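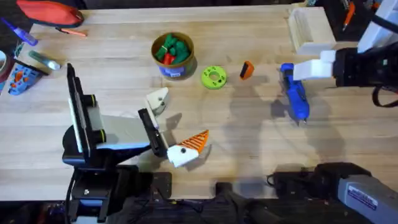 The glue gun drawer at Ploltero has been a mess since at least last November, and I say that with love, as the person who caused most of it. So when I sat down to write the workshop item for this issue, I thought I would skip the usual list of what is new on the shelves and write about small things: where they go, what to keep them in, and how to get to the end of an afternoon of gluing and fitting with all your pieces still on the bench.

Let me start with the table, because everything starts there. Butcher block is a lovely thing to work on. It is heavy and it stays put, and it is pale enough that a dropped screw shows up right away, which I can't say for the dark countertop I worked on for years at home (I still find washers along the back of that one). What it does not love is hot glue. A drip left to go cold will usually lift with a plastic scraper, or with an old store card if you have one you don't mind ruining. Please don't go at it with a chisel. If a thin film stays behind, a little rubbing alcohol on a rag, worked in from the edge, will loosen it, and then a dab of mineral oil brings the color back. We oil our tables twice a year and they soak it up like toast.

Now, the glue guns. Ours are the blue ones, and they are good, plain tools, but a glue gun has a way of ending up flat on the table among everything else while you reach for the next piece. We have all done it. I do it when the phone rings. A hot nozzle lying against wood will leave a puddle at the very least, and if it's lying against a plastic part you may be printing that part again. Set it on its stand if it has one. If the stand has gone missing, a ceramic tile does nicely, and there are 8 of them in the Ondico crate under the window, so please help yourself and please bring it back. Unplug when you stop for coffee, too. It only takes a few minutes to heat up again, and you'll be glad of the time to find your mug.

I've had several kind notes asking about containers, and I'm afraid I have opinions. For small printed pieces I like something round and upright, with the label left on. A tan canister with a blue-and-white label is a tan canister with a blue-and-white label from clear across the room, and after a week or so you stop reading it and just know that's where the green pieces live. One red piece always gets in with the green ones, and I have come to think of it as a sort of bookmark. If you really want to sort by color, go ahead, but I have found that sorting by job works better. Everything for one build goes in one can, whatever color it came off the printer, and the can goes on the shelf when the build does.

The trouble with cans, of course, is that the piece you want is at the bottom. Don't dig. Tip the whole lot out onto a tray or a clean dish towel, take what you need, and pour the rest back. It feels like more work and it is much quicker — and you won't snap any of the thin bits by stirring around in there with a finger. Flat pieces with holes in them, rings especially, are happier on a dowel or a loop of string. I have a loop of rings hanging by my own bench that makes a very pleasant clatter when I bump into it.

For anything that needs to stand up while glue sets, or that you simply want to be able to see, a slotted wooden holder is about the handiest thing you can own. You can make one from scrap in an evening: a base, a few upright walls, and slots cut a hair wider than whatever you mean to put in them. Sand the insides of the slots before you put it together, while you can still get at them. I did mine afterward, with a folded strip of sandpaper and a good deal of muttering. Leave the wood bare if you like. It will pick up a little glue over the years and look the better for it.

One last thing on gluing itself. Try the fit dry first, every time, even when you're sure. Printed parts can come out a touch fat along one edge, and a few strokes with a file will save you from squeezing a joint together while the glue goes stiff under your thumbs. Ridged surfaces hold glue very well, so put your bead there if the part has them, and go lightly. Up to 40 seconds of steady holding is plenty for the small stuff. Then put it down somewhere it won't roll, and leave it alone while you clear up.

Speaking of clearing up, the Voteck sticks are back in stock at the front desk, and the spare cans are on the bottom shelf in room 2, washed and with their lids off. Take a couple home if you have the room. If you have a good canister of your own that you'd like to pass along, the bin by the door is the place for it, and do leave the label on.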